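Print this page | E-mail this page

Hirkwood pushing trials - progress report to the Lukholm fund, May
Prepared by Nandini Gowda

Work on the block-pushing task went ahead this period, but we lost 11 working days to a fault at the tool end of the arm and I want to set out what happened.

During an unattended run the arm drove the rod down into the board instead of stopping above it. The force limit should have halted the move and did not. Elikem Asamoah pressed the emergency stop. No one was hurt and the arm itself is undamaged - the rod had to be replaced.
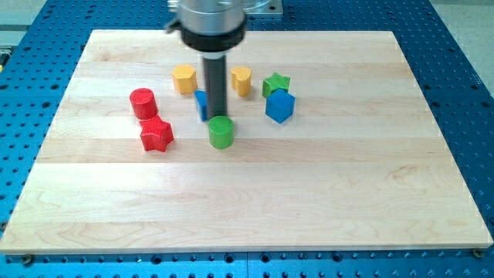 The rod among the coloured blocks on the maple board.

Torben Sauerland went through the logs and found the cause. After a tool change the height offset had been reset to zero, and the force limit had been left at the setting we use for calibration. Either mistake alone would have been caught. The run had reached push 2665 of the series, and we have thrown out the last 400 because we can't say when the offset began to matter.

Unattended runs are suspended. Britta Thiele has written a start-up check that refuses to move the arm if the offset is zero or the force limit is above the working value. It has passed on the bench, but we have not yet tried it over a full series.
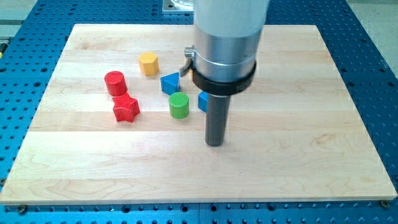 Rod and blocks on the breadboard table, with the near half of the board clear.

The new rod from Griser and the labour came out of the repairs line, so we are not asking for more money. We do ask to move the second milestone back by 6 weeks. Rüdiger Rathjen will send the revised risk assessment separately.

Contact: Hirkwood project office | © Hirkwood | Back to top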